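Ticket 1590
Product: Prelau Tunley, wagon, with Juveck telematics unit
Opened by: Shirazi service desk
Status: Open (was Closed, reopened at our request)
Subject: Battery flat after standing overnight, customer told "normal"

Summary as first filed
Car arrives with a dead 12-volt battery. Jump start works, charging voltage is good, car drives normally. Left locked on the lot, it won't crank the next morning. The first reply from Prelau support was to replace the battery and close the ticket. We replaced the battery. The new one went flat too.

Update, November
Support now says the drain is caused by "customer usage pattern" and points to short trips. The car has not been on any trips. It has been parked with us. I would like to know which usage pattern that is.

Measured with a clamp meter on the negative cable, hood latch tripped with a screwdriver so the car thinks it is shut, key fob left well away from the car. Limit in the service manual is 50 mA after the modules go to sleep. We get 200 mA and it stays there. Waited an hour, then waited another hour because the bulletin says some modules are slow. No change.

Pulled fuses one at a time, closing each back up before going to the next. Only one made a difference, and it was the one feeding the Juveck unit. With that fuse out the reading drops under the limit and stays there.

Support's answer: the fuse also feeds the liftgate module, so the result is "not conclusive." Fair enough as far as it goes. We unplugged the liftgate module and put the fuse back. Still 200 mA.
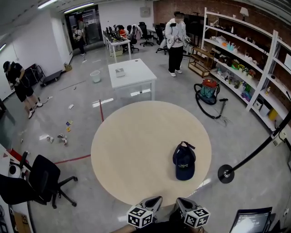
Next came the bus traffic, which support asked for and which I doubt anyone there has opened. The attached capture runs from locking the car until the meter reading settles. The network should go quiet after a few minutes and it never does. The Juveck unit keeps sending a wake request, the gateway answers, and everything stays half awake. Anyone who prefers the summary view should be warned that it hides this completely; the wake requests show up only in the raw view, small white text and numbers on a dark background like on the laptop by the round table, and you have to scroll. Look at the time column first. The gaps between requests are all the same length, which doesn't look like a loose connector to me, though a loose connector is what the last reply suggested.

Checked the connector anyway. Pins straight, no corrosion, seal in place. Ground strap cleaned and retightened. No change.

Reply from support, pasted in full:
"Please update the telematics software to the latest version and confirm."

It was already on the latest version. We reflashed it. No change. I'd also point out that the release notes for this version list "improved sleep behavior" with no word on what was improved, and that the other Tunley on our lot, one version behind, sleeps fine. 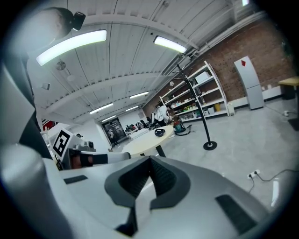
Desmond Akers
Workshop diagnostics, Shirazi

Swapped the Juveck units between the 2 cars. The fault moved with the unit: our customer's car went to sleep and the other one stayed awake. Then we rolled the good unit forward to the latest version, and now that one won't sleep either. Rolling it back is blocked by the tool.

So it is the software, unless somebody has a better explanation that covers all of the above. "Within tolerance" doesn't cover it, and neither does "monitor and report."

Requests to Prelau support:
1. Release the previous version to us, or unlock the rollback.
2. Withdraw the advice to fit a new battery, and credit the one we fitted.
3. Say whether other dealers have reported this. The answer "no known issue" was given before the capture was sent, so please check again.

Workaround for now: telematics fuse out, customer informed that remote locking and the emergency call button will not work. Customer is not happy about the emergency call button. Neither are we.

Please do not auto-close this ticket.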